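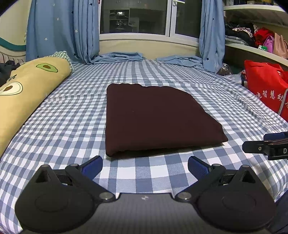

Thursday, September 12, 2024
Posted by Tove Lund, Rarkbridge Linen Help Desk
32 shares | 4 comments

Ticket: maroon throw won't fold square, and the gingham sheet wrinkles underneath it
Status: solved (mostly!)

Bergþóra Oddsson wrote in from Remstead with a question I was so happy to see, as I've been fighting the same thing at home. She has one of the plain maroon throws, and every time she folds it on the bed it comes out straight down one side and slanting on the other, with one corner poking out in a point. She'd also noticed that her checked sheet, the blue-gray and white one, picks up ripples next to the throw, and she wondered if the two problems were related. I thought they might be, so we went back and forth on it for a few days and I'm putting the whole thing down for anyone else who gets stuck.

First try. I asked her to open the throw all the way and lay it flat before folding, with the care tag at the foot end. She did, and measured it for me (bless her), and one long side was 1,000 mm and the other was a bit over 1,031, so the poor thing had been pulled out of shape before she ever started. She thinks it spent most of August pegged to the line by one corner.

Second try. She washed it cool, gave it 15 minutes in the dryer on low, and then pulled it gently on the diagonal, from the short corner to its opposite. That brought it nearly even. The slant was smaller but still there, and the thick rounded edge at the front was as puffy as ever.

Third try, and this one did the trick. Instead of folding in half and then in half again from the same side, she folded the long sides in to meet at the middle, left a finger's width between them, and then closed it like a book. That little gap gives the fold somewhere to go. She also stopped tugging the throw toward her to straighten it, and started lifting it and setting it down again. I do think the tugging was dragging the sheet along with it, and the checks on a gingham show every last pull, so you notice things there that you'd never see on a plain white sheet.

For the sheet itself, I had her untuck the side nearest the wrinkles, smooth from the center of the bed outward with a flat forearm, and tuck again. She says the big ripples are gone and there are a few shallow ones left that she has decided to live with.

Still open: the small pale specks. Maroon shows lint terribly, and a damp sponge gets most of it, but she has one that keeps coming back in the same place. If it's a nick in the weave, I'd like to know before she rubs at it any more. I've asked her to look at it by the window and write back.

Comments (4)

Ross Morrison: The book fold worked on my big Riedl blanket too. I needed a wider gap, more like three fingers, as it's a lot heavier.

Belmiro Coelho: Does the dryer step shrink it? Mine says line dry only.

Tove Lund: Belmiro, please go by your tag! Lay it flat on a towel overnight and do the diagonal pull while it's still a little damp.

Bergþóra Oddsson: Looked at it in daylight, Tove, and it's a pulled thread. I tucked it through to the back with a needle. Thank you for all your patience with me!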